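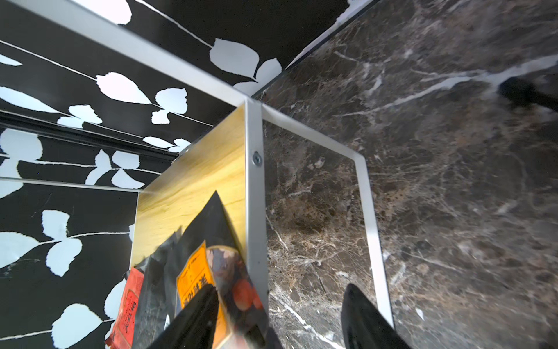 Fig. 1. Wrist-camera view: the two fingers at a crumpled black bag, small metal stand behind.

Session 7: Reviewing a gripper kit
Course notes, Yaqin Kong
17 July 2019

Today we look at a product you can order and bolt on yourselves, the Nedirow two-finger kit from Wudari. I have been looking forward to this one! Last session was all theory of grasping, and now we get to ask what a buyer should ask.

What comes with the kit
Two black fingers, the drive unit, a wrist camera with its bracket, one cable, and a license for Jonik, the program that records the camera view next to the finger position. The kit costs 600 dollars for schools. The fingers are held on by screws and you can swap them in a few minutes, so please do try the spare set in the lab.

Why bags are a good test
A box has flat sides and stays the size it was. A bag has neither habit. It folds, it slides, and the place you picked to grab may be gone by the time the fingers close. Look again at Fig. 1. The left finger is against the front of the bag and the right one is over the dark stone surface, so the two are doing quite different jobs at that moment. The bag is also partly blurred by motion. A planner that takes its grasp point from one view like this has a lot to guess about, and I find that a wonderful problem.

Notice the background too. There is a marble pattern, wood grain, and white leaves on black, all within a hand's reach of the target. Edge detection will find lines everywhere. The orange label on the bag is a much easier thing to hold on to, and you should try color first in the exercise.

What I like
The camera sees both fingers and the target together, so you can check contact by eye when you play back a run. Jonik lets you step back and forth through a recording with the arrow keys (small thing, huge help). Finger speed can be set in 5 steps, and the slowest is slow enough to watch a bag start to fold.

What I would want changed
The fingers fill a good part of the low end of the view. There is no force readout on the basic kit, only motor current, and current is a rough guide with soft packaging. The manual gives it one paragraph on page 46. The Bai add-on has proper force sensing, but we don't own it yet.

For the lab
Work in pairs. Choose one soft package and one stiff one. Record both at the slowest speed, then at the fastest. Mark in Jonik the first frame where you believe a finger touches the package, and have your partner mark it without seeing your answer. Compare the two.

Bring your recordings next time, including the ones where the package got away. I want to see those most of all!

Reading: kit manual, chapters on setup and motor current.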